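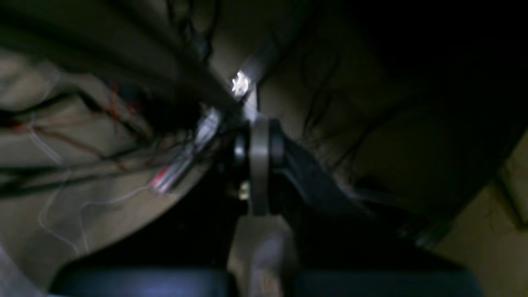 Skillusico brings its cable tidying class back to Skeris in November

If you have a drawer, a box or (like a good many of us) a whole closet shelf full of cords that have been quietly knotting themselves together for years, you may be glad to hear that Skillusico is bringing its cable tidying class back to Skeris this November. The spring class filled up within days of the sign-up sheet going out, and the people who missed it have been asking after it ever since, so this time there will be two sessions, one in the late morning and one starting at 6 p.m. for those who work.

The class is led once again by Dayana Chávez, who spent many years wiring shop counters and office desks before she began teaching, and who has a great fondness for a neat bundle of wires. She starts everybody off with the same simple job, which is to lay a tangle out on the table, find one end of one cord and follow it patiently all the way to the other end before touching anything else. It sounds almost too plain to need teaching, but those who came in the spring will remember how hard it is to keep from just grabbing the knot and pulling!

"People come in a little embarrassed about what they've got in the bag," Chávez said. "I tell them to tip it all out. I've seen worse, and some of the worst was mine."

From there the class moves on to grouping cords that run the same way, leaving enough slack where something has to bend or swing, and choosing between hook-and-loop straps, spiral wrap and fabric sleeves. There is a good long stretch on labels too, with a few words on why a label belongs at both ends of a cord, and on keeping thin wires from getting pinched beneath thick ones. Anyone with a desk that goes up and down, or a lamp on a long arm, is encouraged to bring a photo of it, as moving things were far and away the most popular topic last time and Chávez has added an extra half hour for them.

Both sessions will be held in the upstairs room at Yousafzai, the hardware store, where the lighting is kind and the tables are wide. Heriberto Palomino, who manages the store, has offered to keep the side door open for the evening group, and the coffee will be on – he was quite firm about the coffee. The stairs are steep, so if you would find them difficult please mention it when you sign up and a table will be set out on the ground floor for you.

The cost is $20, and that covers a roll of straps, a sheet of blank labels and a short length of sleeve to take home. Children of 10 and up are welcome along with a grown-up and pay $5. Please unplug whatever you plan to bring, and leave behind anything with a cracked plug or bare wire showing, although Chávez is happy to talk over what to do with those.

Old cords that you no longer want can go in the Trundo bin by the store entrance, which will be there all through November. The spring collection brought in over 172 pounds of them, a good deal of it phone chargers.

Sign-up is at the Yousafzai front counter, or by leaving your name and the session you'd like with any of the cashiers. Spots for the evening session are expected to go first.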